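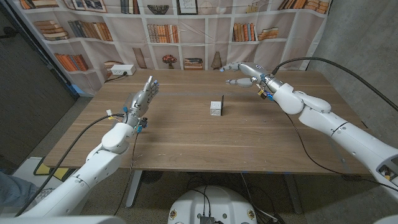

About Us

Tundora runs a robot manipulation lab and teaching workshop on Breltitz Road. Our work is tabletop handling with two-arm robots and five-fingered hands: reaching, grasping, turning and placing small objects. Zsófia Szénási directs the lab.

Visits and Demonstrations

The lab is open to visitors one Tuesday a month. Each visit lasts two hours and takes up to 5 people per station. There are 4 stations. A session covers:

Arm startup and joint limits
Finger control and fingertip contact
Picking up a small cube with index finger and thumb
Questions with the operator

Visitors stay behind the yellow floor tape while the arms are powered. The demonstration uses the same control software as our daily work – no separate show program is loaded. Failed grasps are logged along with the good ones. The April open day added 1363 attempts to the log.

School groups book through our partner Wadance. Companies should write to the lab directly and state the part size and weight they want to discuss.

Juhász Building, Room 2072. Elevator access from the parking lot.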